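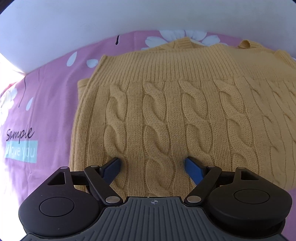

A folded cable-knit sweater on a daisy-print sheet.

The Case for a Right to Mend

By Jelle Van Hecke
07/02/2019

Most households own more clothing than they wear, and most discard garments that could have been worn for years longer. The usual response to this fact is to urge people to buy less. The advice is sound, but it has been given for a long time with little effect, and it places the whole of the burden on the shopper. Public policy on clothing should turn its attention to repair, and should begin with the terms on which garments are sold.

Consider the ordinary wool sweater. Its weak points are well known to anyone who has worked with knitted goods: the elbows, the cuffs, the underarm seam. A small hole at the elbow can be closed in an evening by a person with modest skill and a length of matching yarn. The yarn is the difficulty. A buyer who goes looking for it two winters after the purchase will seldom find the same weight, and will almost never find the same shade. The sweater is then worn around the house for a while and thrown out.

There was a time when a good sweater came with a short card of yarn pinned inside the hem. Some makers still do this. Many of those who stopped kept the spare button, which costs them nearly nothing and gives the customer a sense of having been looked after. A spare button is of no help to a worn elbow.

When the Esero mending service opened its doors in September, its staff agreed to keep a record of every garment brought to the counter. The record now runs to 1,306 items. Knitwear makes up the largest share, followed by trousers and children's coats. What is most striking in the notes is the column headed "reason refused." Very few pieces were turned away as too badly worn. Far more were sent home because the needed part, thread or yarn could not be matched, or because the garment had been glued or bonded in a way that made it impossible to open without ruining it. The menders had the skill. The goods had been made so that skill could not be applied to them.

This is a matter on which law can act. Three measures would be a reasonable start.

First, any knitted garment sold above a set price should include a usable length of its own yarn, and the label should state the yarn weight and dye lot. The manufacturer already holds this information. Printing it would require a longer label and nothing more.

Second, sellers should be required to say whether a garment can be repaired by ordinary means. A coat with a sewn lining can be opened and closed again. A coat with a bonded lining cannot, and the buyer is entitled to know this before paying. Food labels were once opposed as a needless expense, and shoppers now read them without a second thought.

Third, the tax charged on repair work should be brought down. A customer who pays to have a zipper replaced is often asked for a sum close to the price of a new jacket. Much of that sum is labor, and labor is taxed at every step. The present arrangement favors the new article over the old one, and there is no sign that anyone ever chose it for that purpose.

Objections will be raised, and some of them deserve an answer. The outdoor clothing firm Nitard has argued that labeling rules would weigh most heavily on small producers. The concern is fair. A threshold based on annual sales would meet it, and small producers are in any case the ones most likely to supply spare yarn now. The retailer Sunis has taken a different position - that its customers do not ask for repairs. They do not ask because no store offers them. When the Beneš shop placed a repair desk beside its fitting rooms, the waiting time reached 14 days within the first season, and the shop was obliged to take on 2 further menders.

A more serious objection concerns skill. Few people under the age of 30 were taught to darn at school, and it may be said that spare yarn is of little use to a person who cannot thread a needle. The point argues for teaching the subject again. A public library can host a mending table at small cost, and a school can find an hour for it in the winter term. Darning is not hard. It is slow at first, and the early results are usually ugly, but they hold.

Legislators who take up this question will be told that clothing is a private matter. The disposal of clothing is paid for out of public funds, through collection, sorting and landfill, and the towns that bear the expense have every right to ask how the goods were made. The yarn card would be the easiest measure to adopt, and it should be put to a vote before the next session closes.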